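Kids' Corner > Food & Cooking > How Stuff Works

Why does popcorn pop?

Ever listened to a pot of popcorn? Ping. Ping. Then a whole racket. So what's going on in there?

Start with the kernel. It's a seed, a dry corn seed with a very hard coat. Inside is starch, plus a tiny drop of water. You can't see the water but it's there.

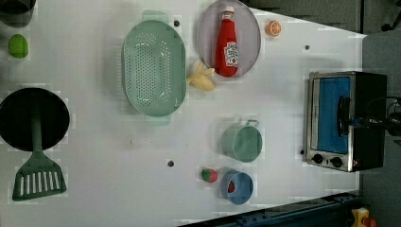

A play kitchen, with a colander, a banana and a ketchup bottle.

Now add heat. The water wants to turn to steam. Steam needs lots of room – and the coat won't let it out! So it pushes. And pushes. The starch gets soft and gooey, like warm jelly.

Not every corn can do this. Sweet corn, the kind you eat off the cob, has a softer coat and way too much water. No pop. Sorry.

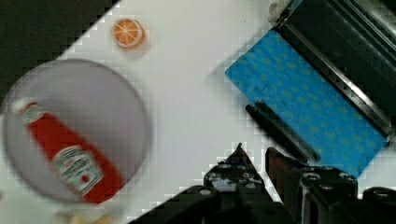 The big moment

Popping corn goes off when it's very, very hot, much hotter than boiling water. The coat rips, the steam rushes out and the goo puffs up into foam. It cools super fast and goes stiff. Thats the white fluffy bit.

Jaime Marinho's class popped 300 kernels one afternoon in September. 121 of them were the round mushroom kind, the rest had wings. Cooks call those ones butterfly.

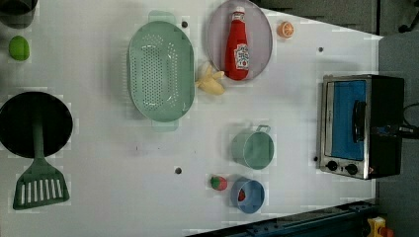

What about the duds?

Some kernels just sit at the bottom of the bowl. Maybe a crack in the coat, so the steam leaked out. Or they dried up to much in the cupboard. Keep your jar shut tight – and always get a grown-up to do the hot part.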